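What Is "the Cloud," and Is It Really Up There?

Grown-ups love to say that your photos are "in the cloud." Don't believe it until you've asked a few questions.
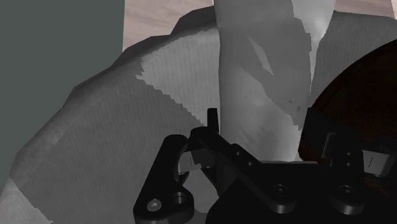 A cloud in the sky is made of water. The computer kind is a big building full of machines called servers. A server is a computer with no screen that sits on a shelf and waits for jobs. When you save a drawing, it travels through wires to one of those shelves.

Say a company called Flerka has 90 games to run. Does it need 90 computers? Sellers might say yes - they sell computers. But one strong server can pretend to be 32 smaller ones. Each pretend computer is called a virtual machine, so 3 real servers could do the job.

Ads say the cloud "never goes down." Hmm. Servers break, plugs get pulled, and buildings get too hot. Careful companies keep copies in more than one building. Ask if yours does.

Ads also say it's "free." Somebody pays for the electricity. Sometimes you pay by watching ads.

Try this: pick 5 apps you use, then turn off the Wi-Fi with a grown-up's okay. Which ones still work? Those are doing at least part of their work on your own device.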